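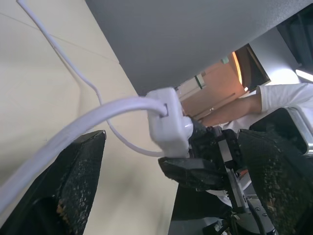
Good morning, everybody, and thank you for coming in before the coffee is properly hot. (Pause. Let the back rows sit down.)

I'm Obaidul Munshi, and I look after the returns floor at Masilela in Ivodcombe, where people send back laptops, chargers, docks, all the bits that come home in a drawer when somebody leaves a job. Last January we took in 3,431 power adapters. I know the number because I had to explain it upstairs.

Slide 2. Start with the old way. You pulled an adapter out of the tote, untangled it from its neighbors, wiped it, looked it over, coiled the cable and bagged it. Then you did that again until lunch. It's not hard work, but your thumbs know about it by evening, and I did it myself for 11 years, so I'm allowed to say so.

Then we brought in the arms. We call the station Haltier, after the project name on the paperwork, and the name stuck. The arms take the adapter and hold it, one passes it to the other, and a person handles what's left over. (Don't rush this part. People always want to know what "left over" means.)

Left over means cables, mostly! A brick is easy, it has sides. A cable goes wherever it likes, and a thin one is worse than a thick one. We spent a good long while on loops, and I'd be fibbing if I told you we were finished with them.

Slide 3. What changed for the people. Three of us used to stand at the sorting bench all shift. Now 2 stay near the arms and one does inspection, and we swap at every break. Guoqing Dong asked for the swapping, and she was right to. Her first week she told me that watching a machine all day made her more tired than the bench ever had. We hadn't planned for that at all, we'd only planned for hands.

(Tell the radio story if there's time. Skip it if Naketti's people are running late.)

Something else I'd like to own up to. We wrote the first work instructions in the office, with the door shut, and they were no good. The second set was written by the folks on the floor, with pencil drawings of which way the plug should point, and those are the ones taped up today.

Pay stayed the same through the changeover. Somebody will ask, so say it before they do. The new inspection grade is still being talked over, and I can't promise anything on it this morning.

Last slide, then questions. Guoqing has the second microphone, so please wait till she gets to you.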